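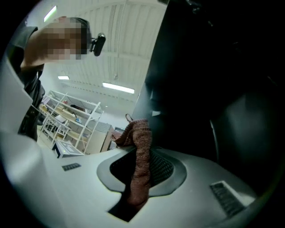

[detcombe-rooms] Re: Cloths in the black unit, and the hook rack

Kristine Panganiban wrote:

> Two queries on the brick room before I update the room sheet.
> 1. Cloths keep being left on the white device, across the oval grille.
> Is there a rule on that?
> 2. The sheet still lists the hook rack as the drying point. Is it,
> or do we dry on the bar in the black unit now?
> I would also like a wall type for the sheet. Arkton asked for it with
> the October returns and I put "brick, mixed".

Kristine,

1. The rule is in the old Nelell notes, section 7: nothing to lie across a grille or vent. It was written for the wall heaters but I would apply it to the white device as well. The oval grille, the slatted vent to the right of it and the short strip of slats on the left should all be kept clear. The brown knitted piece should go on the bar when it isn't in use.

2. The bar. The hook rack has thin hooks and they mark anything knitted. Keep the rack on the sheet but change its use to "bags and lanyards". Cloths go over the bar in a single fold, long side down, with 40 mm between them if there is more than one.

If you are measuring up for the sheet, take the clearance from the left edge of the black unit, which is straight. The top and right side are curved and you will get a different figure each time. Ung used 300 mm to the wall as a minimum and I see no reason to change it.
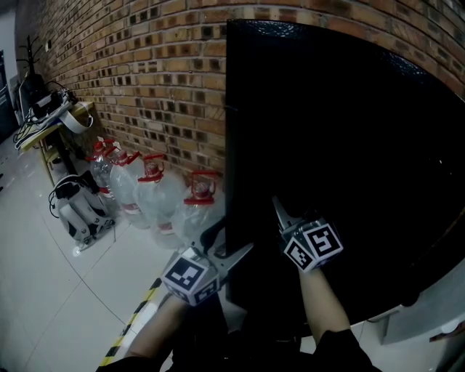
Black unit against the brick, straight edge to the left.

On wall type, "brick, mixed" is acceptable. If Arkton want more, put "tan, orange-brown and reddish facings with dark faces scattered, pale grey joints". A few bricks also have diagonal scratch or hatch marks. Do not log those as damage. The Detcombe survey has them under item 83 and they should not be entered twice.

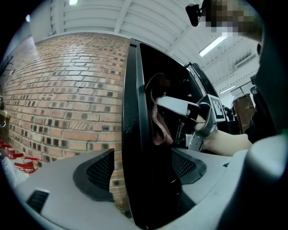 Cloth over the bar in the black unit. Hook rack on the wall, far left.

Still open: the sheet has no line for the small red plastic items kept at the wall below the rack. I have them down as "holders or caps". If anyone on the list has the proper name, send it to Kristine and copy me.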